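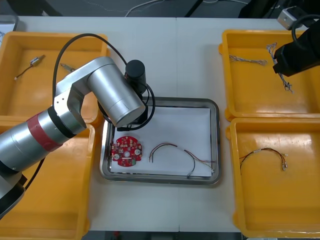 Skelo Stacking Bin, Yellow

I sort seeds for a living (well, for half a living — the other half is teaching people to grow beans) and I went through a lot of bins before I started selling this one. The Skelo is the bin I kept going back to, so now it has its own page in my shop.

It's shallow enough that you can get your whole hand flat on the bottom. The corners are rounded, and if you've ever chased the last three lettuce seeds around a square corner with a fingernail you'll know why I care! Dark seed shows up beautifully against the yellow. Pale squash seed, not so much, so for that I'd get the Sowa in dark green.

What you get

One bin, no lid. Lids are separate and I'm out of them until February, sorry.
Weight: 195 g
Holds 2 liters, filled level
Stacks up to 10 high when empty. Full, I'd stop at four.

Washing

Warm water, dish soap, soft cloth. Please don't use the green scrubby side of the sponge. It dulls the shine, and then the fine stuff like poppy and snapdragon starts hanging on in the scratches. Dry it well before you put seed in, and if static is driving you crazy on a winter morning, wipe the inside with a barely damp cloth and give it a few minutes.

What people have told me

"Bought two, came back for six more. My peppers have never been this organized." — Lizeth Sánchez

"Good bin. Wish it had a spot for a label." — Wen-hsiung Yen

Wen-hsiung is right about the label. I use masking tape on the rim and it peels off clean if you don't leave it all summer.

Ordering

I've got 53 on the shelf as I write this. They ship nested in one box with paper between them, and I send things out every morning before ten. If one shows up cracked, send me a picture and I'll mail another, no need to return the broken one (drill a few holes in it and start your onions in there).

Pairs well with: Plirkura hand sieve, Utunura seed envelopes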